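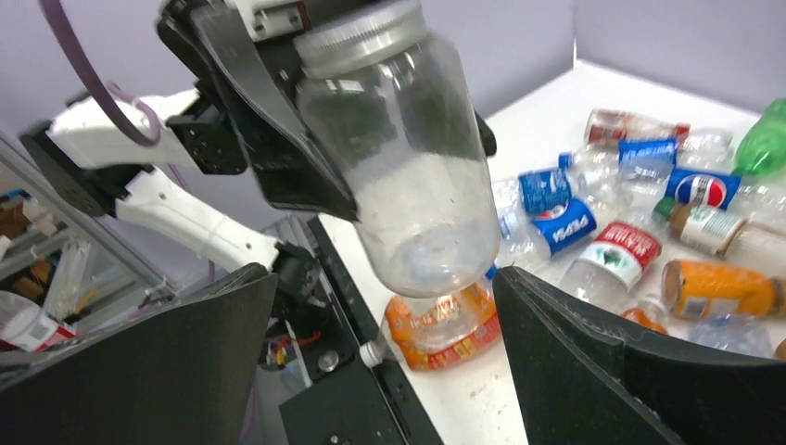
4.3 空罐的第二次使用

前两节讨论的是容器进入家庭之前的流通环节，本节转到我们最感兴趣的部分：内容物吃完以后，罐子去了哪里。入户登记在Bostberg和Plelard两地进行，共覆盖385户，登记到仍留在家中的螺口空罐或已改作他用的螺口罐1112只。这一数字远高于预调查时的估计，也让我们在编码阶段着实兴奋了一阵，因为以往文献大多把包装容器的家庭寿命默认为零，丢弃即终点，中间这一段几乎是空白。

登记表把罐子分为三类：透明圆筒形、带棱形和矮口宽腹形。第一类在厨房里最常见，器身透明，配金属螺旋盖，图3中的罐子即属此类，盖为银色，罐底内侧可见淡淡的发蓝磨痕。磨痕本身在登记时单独记为一栏，分“无”“轻”“重”三级，由登记员对着窗户目测。我们承认这种分级相当粗糙，但两名登记员之间的一致性令人满意，后文的分析仍予保留。

从用途上看，装干货的比例最高，包括豆类、米、花椒、干辣椒和茶叶；其次是腌菜与糖渍水果；再次是厨房以外的用途，如纽扣、螺丝、画笔和零钱。Plelard的情况特别有意思。当地住户习惯在入冬前集中腌制，一月入户时，相当一部分罐子正处于使用中，登记员只能在不开盖的情况下记录外形。Bostberg则以干货为主，罐子常年放在灶台旁的搁架上，取用频繁，盖子更换的次数也更多。两地在容器存量上差别不大，在周转方式上却几乎是两种不同的体系，这是全部调查中最出乎我们意料的结果之一。

4.3.1 盖子先于罐身退役

在接受深入访谈的102户中，受访者谈到淘汰一只罐子的理由时，盖子出现的次数远多于罐身。常见的说法有“拧不紧了”“里面那圈胶发硬”“有一股去不掉的味道”。一位Bostberg的受访者把没有盖子的罐子叫作“光头”，并专门用一个抽屉存放没有罐子的盖子，期待哪天两者能配上。类似的抽屉在访谈中反复出现，有的住户甚至能说出每只盖子原本属于哪种果酱。我们认为这种配对行为值得单独研究：它表明住户心目中的容器是可以拆分和重组的部件，而现行回收分类指南仍然把罐与盖当作一个整体来处理。

气味的问题要复杂一些。腌制类内容物留下的气味主要附着在盖内密封圈上，住户的应对办法五花八门：日晒、泡小苏打水、塞报纸、放茶渣，或者索性让它继续装同一种东西。最后这种办法可以称为“气味锁定”，一只装过蒜的罐子此后便一直装蒜。气味锁定的罐子平均服役时间反而较长，原因可能在于它们退出了用途之间的竞争，不再因为“装什么都不合适”而被淘汰。这一解释目前只有访谈材料支持，尚缺乏纵向数据。

4.3.2 透明度与可见性

访谈中另一个高频词是“看得见”。住户愿意保留透明罐，很大程度上是为了不开盖就知道还剩多少。我们原先设想磨痕会显著降低保留意愿，数据却没有给出这样清晰的关系：磨痕为“轻”的罐子，保留意愿与“无”的几乎相同；只有“重”一级才出现下降，且下降集中在茶叶和糖这两种讲究卖相的内容物上。豆类和米几乎不受影响。装螺丝的罐子更是完全不在乎，有几只已经磨得像毛玻璃，主人仍然用得很高兴。

容器的形状同样参与其中。圆筒形罐子便于并排摆放，倾倒时内容物沿内壁滑出，不易在肩部滞留；宽腹形罐子装得多，但占地方，常被移到柜子深处，随后被遗忘。登记员在柜子深处找到的罐子里，宽腹形占了多数，其中一部分连主人也说不清装的是什么。

4.3.3 与Furtado分类法的比较

上述结果与Furtado分类法的预期大体相容，但有一处明显的出入。该分类法将家庭容器的再利用划为五个阶段，并假定各阶段依次发生，从食品到非食品，再到闲置。我们的材料中存在不少逆向的例子：装过纽扣的罐子洗净后重新用来装冰糖，闲置数年的罐子在腌制季节被整批取出。因此我们在下一章改用Donden的状态转移框架，允许任意两个状态之间往返，并将盖子与罐身分别建模。这样做会增加待估参数，尤其是盖子一侧的样本较薄，但它能把抽屉里那些等待配对的盖子也纳入分析。

还需要说明登记口径上的一个限制。盛有内容物而住户不愿移动的罐子，只记录了可见的一面，罐底磨痕一栏留空。这类缺失在Plelard偏多，处理方法见附录B。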